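Hestar Boot Bench, two months in

I bought the Hestar bench in March for a narrow hallway where we used to take our boots off standing up, one hand on the wall. It cost $176 with shipping from the Endport warehouse. The box came with one corner crushed, but the parts inside were fine.

Assembly took me 63 minutes working alone. The instructions are drawings only, and step 6 shows the rear rail upside down, so check the holes before you tighten anything. The Allen key in the bag is soft. I used my own.

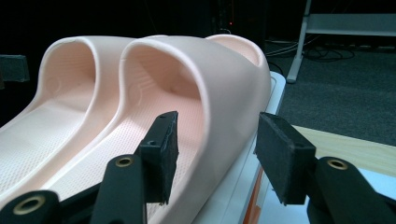 The seat is firm and a good height for lacing boots. It doesn't rock on our tile, though I did have to adjust one foot. The shelf underneath is where I have complaints. It is fine for flat shoes and sneakers, but the gap is low. Molded slides like the pale pink pair, with a thick strap that arches high over the footbed, only go in if you tip them. Winter boots don't fit at all and end up on the mat.

I also looked at the Grønli, which has a taller shelf but a narrower seat, and the Prunesau, which costs over twice as much and has a lift-up lid I didn't want.

The finish has held up so far. There is one scratch from a belt buckle, and road salt wipes off with a damp cloth. I'd buy it again for the seat, and I'd measure my shoes first.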